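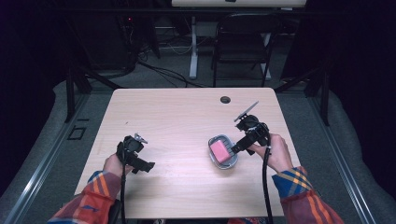

**Figure 1.** Table with light wooden top, rounded corners and a round hole near the back edge.

### 3.2 Bar soap in the guest houses of Dritside and Alleck

The account books of the two guest houses show a clear difference in how soap was bought. In Dritside, the manager ordered bars in boxes of 20 from the firm Cuypers and gave a new bar to every guest. In Alleck, the bars were bought one by one in the village shop, and the same bar stayed in the washroom until it was too thin to hold. Both houses later changed to liquid soap in refillable bottles, but Alleck made this change only in part, and bar soap is still offered there to guests who ask for it.

We consider that this difference cannot be explained by price alone. The bars from Cuypers were cheaper per piece when ordered by the box, and the Alleck house knew this, as a price list with handwritten notes is kept among its papers. However, the storage room in Alleck was humid, and a letter to the supplier complains that the bars became soft before they were used. We did not find a similar complaint from Dritside, where the linen room on the upper floor was used for storage.

The mark on the bar was also of some importance to the staff. In the interviews, the older employees in both places remembered soap mainly by the color and by the shape of the emblem, and much less by the name of the maker. One housekeeper in Alleck could draw the outline of the emblem on paper but gave three different names for the brand. It is therefore difficult to connect the spoken memories with the entries in the books, where only the name and the price are written.

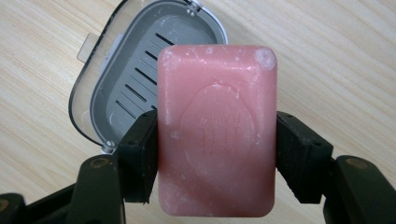 **Figure 2.** Pink soap bar with raised oval emblem. The lettering is partly worn.

Wear of the emblem had a practical use in Alleck. According to the house rules, a bar was to be replaced "when the sign is gone." The rule was easy to follow for new staff, and it did not need any weighing. In Dritside no such rule existed, and the used bars were collected in a bucket, cut into pieces and used for washing floors. The manager estimated the yearly need of the house at 1000 bars, a figure which we could not confirm from the invoices, because those for the winter months are missing.

The soap dish has received less attention in earlier studies of small hotels, although it appears in our material very often. The inventory of the Alleck house lists 65 dishes, of which the larger part was ceramic. Many of them had a flat bottom, and the staff complained that water stayed under the bar. From November on, when the washrooms were heated only in the morning, this problem became worse. The house then bought dishes with ridges from a shop in Misitz, first for 2 rooms and later for the whole upper floor.

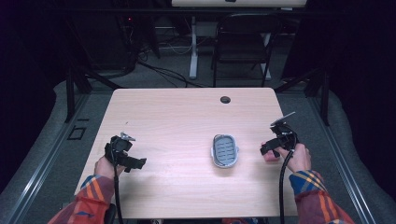

**Figure 3.** Small oval soap dish in white and light gray, with ridged insert.

Whether the ridged dishes made the bars last longer can't be decided from the books. The purchases of bar soap in Alleck went down in the following year, but the number of guests also went down, and some of the rooms were closed for repair. The interviews give a mixed picture on this point. Two employees were sure that less soap was wasted, while a third one said that the ridges were hard to clean and that she preferred the old dishes. The cleaning schedule of the house supports her statement in part, as a weekly entry for the dishes was added in the same season.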